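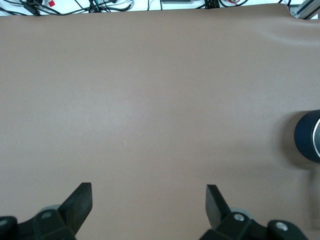 A brown mat with a slight crease in it.

Season Questions: Dogar Basketball Club

Do I need to have played before?
Not at all! Plenty of our members hadn't touched a ball since high school when they signed up, and we have a beginners' night division (no standings, lots of laughing) as well as the regular social and competitive grades. If you're not sure where you fit, come along to grading in October and we'll find you a spot.

How much are the fees?
It's $126 a player for the season, which covers court hire, referees and your singlet. You can pay in two halves if that's easier on the budget, just tick the box on the form.

How long is the season?
You'll play 14 rounds, then finals for the top four teams in each grade. Games run in two 20-minute halves, and the last tip-off is at 9.15 pm.

Where do we play?
Mostly at the Prokodcombe stadium, with a few away games at Vusomow. Parking at Vusomow fills up early when the netball is on, so do give yourself a bit of extra time, or share a lift with a teammate.

Can my kids join in?
Juniors can start the year they turn 5. They play on lowered hoops with a smaller ball, and mums and dads are very welcome to stay and cheer.

What happens if my team has to forfeit?
Let us know by noon on game day and there's no charge. After that we do have to pass on the referee fee, I'm afraid.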